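Osham quarterly results table

Release of March 1, 2021. Maintained by Anjana Jayasinghe and Innes Yule.

What it holds

One row per company per quarter, taken from published results: revenue from operations, net profit, earnings per share and the closing share price on the day of the announcement. There are 300 companies and 800 rows. Coverage is uneven – some smaller firms have only one or two quarters.

Columns

company: name as printed in the filing
quarter_end: last day of the quarter
revenue, net_profit: in millions, reporting currency
eps: basic, after any share split
close: closing price, unadjusted
restated: yes or no

Known problems

Naketti changed its year end in October, so its next quarter covers 5 months. Julico reports net profit before minority interests and we have left it that way. Bank revenue is total income and should not be compared with the other rows.

Checking

Each figure was typed in by one person and read back by another. Where the two disagreed, Nikau Rewi went back to the filing. Restated figures replace the old ones – the old ones are kept in the archive folder.
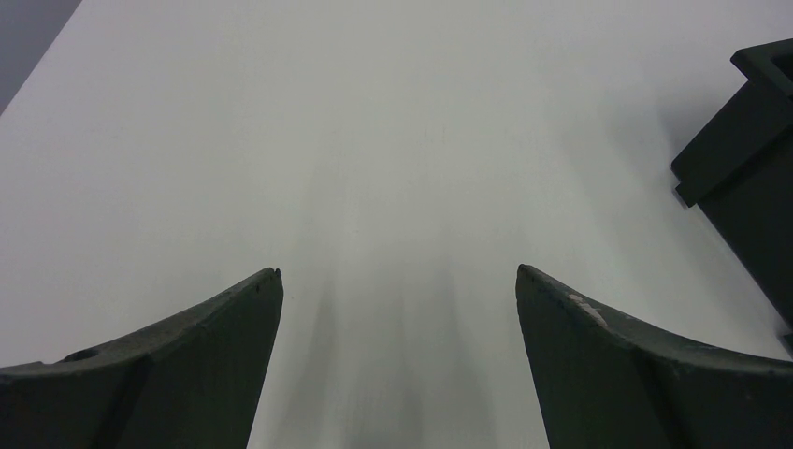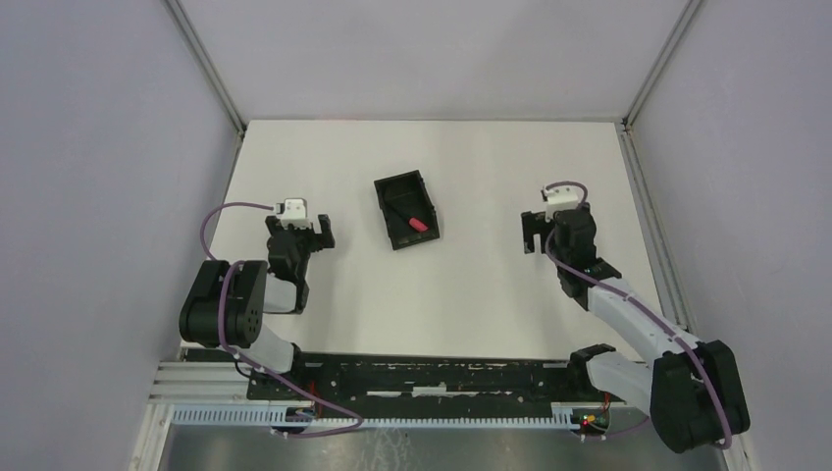
Loading

The file is comma separated, UTF-8, with a header row. Empty cells mean not reported. The first 3 columns are never empty.

Send corrections to Bronwyn Hoani with the page number of the filing.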